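Batness controller – software meeting, minutes
Present: Hamdia Derese (chair), Chaltu Tesfamariam (minutes)

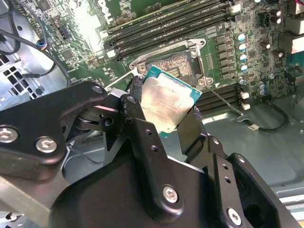 1. Processor placement
The planner now holds the processor tilted in front of the socket before the final approach. Derese reported glare on the heat spreader upsetting the pose estimate – 2 of 96 logged approaches rejected. Exposure to be fixed at the lower setting.

2. Control loop
Force filter delay cut from 285 to 120 ms. No change to the contact threshold until the Visholm logs are replayed.

3. Actions
Tesfamariam: replay logs, tag the planner build.
Derese: update the socket mask.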